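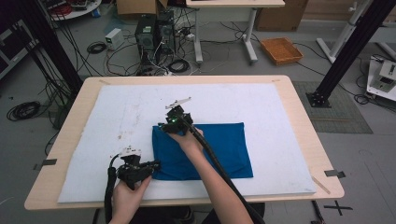 Coria Hand-Held Gripper Pair
Set-up and Operating Guide
Section 4: Recording a cloth folding task

Issue date: 14 Sep 2022
Applies to firmware 408 and later

4.1 Before you start

This section covers two-handed recording of folding tasks with the Coria pair. It assumes that both grippers have been paired with the Ustora recording software (Section 2) and that the overhead camera has been calibrated (Section 3).

You will need:

Both grippers, left and right, with their cables
A table with a flat top, placed between the support posts
A foam board large enough to cover most of the table top
Dark tape for position marks
One garment or cloth per task

Note: Small scuffs and stains on the foam board do not affect recording. Replace the board if it is bent or if the surface has begun to peel.

4.2 Preparing the table

1. Place the foam board on the table and leave a narrow, even margin on all sides.
2. Put one tape mark on the left edge of the table and one on the right edge. These are used to check that the board has not moved between recordings.
3. Mark the operator's floor position with a taped cross if more than one person will use the station.
4. Check that both posts are firm at the base. If either post can be moved by hand, stop and repeat the calibration in Section 3 after tightening it.
5. In Ustora, open Station > View and confirm that the whole board is inside the picture area.

Caution: Do not move the table once the view has been confirmed. If it is knocked, return to step 1.

4.3 Holding the grippers

1. Pick up the left gripper with the left hand and the right gripper with the right hand. The units are matched but are not interchangeable in the software.
2. Let each cable fall towards your side of the table. It should run down beside the forearm and must not cross to the other hand.
3. Wait for a steady green light on each unit. If a light is flashing, see 4.6.
4. Open and close each gripper fully, twice. The travel reading in Ustora should return to 165 when open. If it does not, run Tools > Zero Travel.

Caution: Keep fingers clear of the jaws while they are closing. Do not lift or carry a gripper by its cable.

4.4 Recording a fold

1. Lay the garment flat on the board with the collar on the side furthest from you.
2. Select Two-Handed Fold and enter a task name of no more than 23 characters.
3. Start the recording and hold both grippers still until the tone sounds.
4. Make the fold. Work at an even speed and avoid passing one gripper over the other.
5. To turn, lift or straighten a folded shirt, take hold of it at both upper shoulder corners.
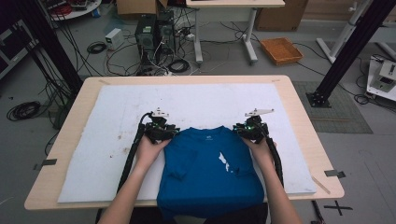
6. Close both grippers before lifting. If one side slips, put the garment down and take hold again. The recording may be kept, but set the Regrasp flag when saving.
7. Lay the garment on the board, open both grippers and move them clear of the cloth.
8. Hold still until the second tone, then stop the recording.

Note: Flattening creases with the hand or with the body of the gripper is allowed. It is stored as contact without grip.

4.5 Saving and checking

1. Play the recording back at normal speed. Both grippers should be tracked throughout.
2. Reject the recording if a cable has caught on the cloth or on the table.
3. Select Save. Files are written to the Sodivon folder unless another location has been set.

4.6 Faults

Light flashing green: unit not paired. Repeat Section 2.
No light: check the cable at both ends.
Error 397: left and right clocks do not agree. Close Ustora, unplug both grippers and reconnect the left one first.
Travel reading drifts: run Tools > Zero Travel with the jaws fully open.

Section 5 covers single-handed tasks.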